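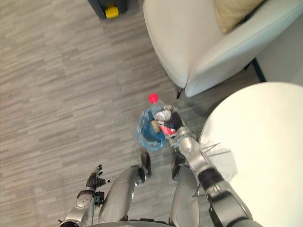
A bottle and other items in a translucent blue bag, gathered at the top.

Drosska 16-litre bin liners, blue: review
Posted Fri 6 June

The Drosska liner is a thin, flat-bottomed plastic bag sold for small kitchen and office bins. It comes without handles or a drawstring. I bought a carton of 1,000 in April to replace the Nukley liners I had been using in a small office and the kitchen next to it, and have used nothing else in those bins to date. I paid for the carton myself.

Supply and packing

The carton holds the liners on coreless rolls, each with a paper band. The bands are printed with the size and a batch code. Two of the rolls in my carton had slipped sideways in transit and had to be squared up by hand before they would tear cleanly. The carton itself is plain board with one glued flap, and does not close again once opened. If it is to live in a cupboard under a sink, put the rolls in something with a lid.

Tearing and opening

The perforations are consistent. A sharp pull to one side parts the liner at the line, and a slow pull straight down tends to stretch the film before it goes. The Nukley liners were worse in this respect and would sometimes tear into the body of the bag.

Opening the mouth is the weakest part of the design. The two layers cling to each other, more so on a fresh roll, and neither end is marked. The sealed end can be told from the open end by a faint weld line, which is easy enough to see in daylight but hard to find in a dim cupboard. Damp fingers help. A printed arrow would be a cheap improvement.

Fit

Drosska gives the capacity as 16 litres. In a Montes pedal bin of the same nominal size the liner reaches the base and leaves enough film to fold over the rim, with the retaining ring closing over it properly. In a square Hanunness bin the fit is poorer. The corners take up film, the fold is shallow, and a heavy item dropped from height will pull one side down into the bin. Clipping the edge cures this, but few people will bother with clips in an office. Buyers with square bins should go up a size.

Strength

Dry mixed waste causes no trouble. Drinks cans, plastic bottles, sandwich packets and paper towels can be put in until the bin is full, and the gathered neck holds when the bag is lifted out. The film stretches visibly at the neck under load and does not go back, so a bag that has been lifted once by the neck should not be left hanging.

I loaded one liner with 7 kg of dry sand in sealed packets and hung it by the gathered top from a hook overnight. It lengthened and the colour paled across the upper third, but neither the film nor the bottom weld failed. This is well beyond what I would expect to put in a bin of this size.

Sharp edges are another matter. The lid of an opened food tin cut through the side wall on first contact, and the cut ran downwards when the bag was lifted. Once started, a tear runs with very little force. The same is true of the Nukley film, though there the cut stayed short.

Wet waste

Tea bags and coffee grounds can be left in the liner over a weekend. I have had one leak, from a corner of the bottom weld, out of 129 liners used so far. The bag in question had not been overfilled. I have found no pinholes by eye in the others, though I have not tested them with water.

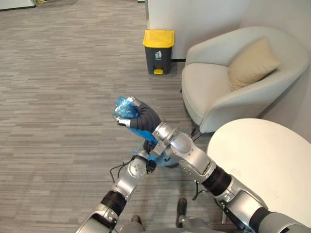
Two silver-and-black arms over a grey floor.

Odour

The liners are unscented, which I prefer. There is a mild plastic smell on opening the carton and it fades within a day. The film does little to contain odour from food waste, and a tied bag left in a warm room will be noticed by the following morning.

Colour and sorting

The blue version is tinted but can be seen through, and this is the main reason I would choose it over black. Recycling put in the general bin by mistake can be spotted before the bag goes out. It also means that anything private is on view, so shred first. Drosska sells the same liner in clear and in white. I have tried only the blue.

The band on the roll carries no statement of recycled content. Buyers who need that in writing should ask the supplier before ordering.

Cost

Per liner, the full carton works out cheaper than the Nukley rolls and dearer than unbranded liners from a market stall. The saving over Nukley disappears if the liners are bought as single rolls.

Verdict

Suitable for round bins of the stated size and for dry or slightly damp waste. Less suitable for square bins, and unsuitable for tins unless the lids are pushed inside. The perforations are good, the weld is acceptable and the mouth is awkward to open. I will finish the carton and would order again for the office. For the kitchen I would pay more for a thicker film.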